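Gripper offset fault on the CPU removal cell

The Grotano job file stopped on me again in December, at cycle 143 of a 435-cycle run. Fault 30 in the Kwan controller is a lateral force limit: a finger met something stiff before it reached its programmed depth. In a desktop board, the stiff thing is usually the socket's metal frame.

I pulled the log first. The taught pose was fine. The tool offset was not. Someone (me) had restored a backup from before the Jondeo fingers were fitted, and the new ones are some 13 mm longer. The approach height was wrong by that amount.

Gilles Fleury suggested checking the offset against a gauge block at every startup, and refusing to run if it disagrees. That is now in the Grivuvetti script. I also lowered the force limit and cut the approach speed near the socket. The frame has to be up before the fingers go in, and the script still takes the operator's word for that.

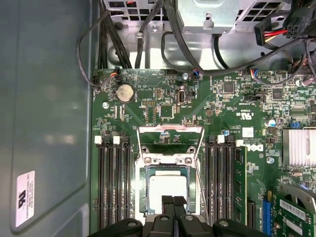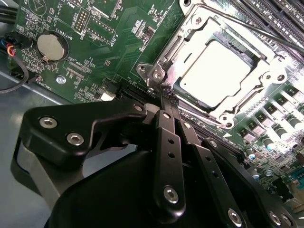 Gripper at the CPU socket, retention frame raised, in both views.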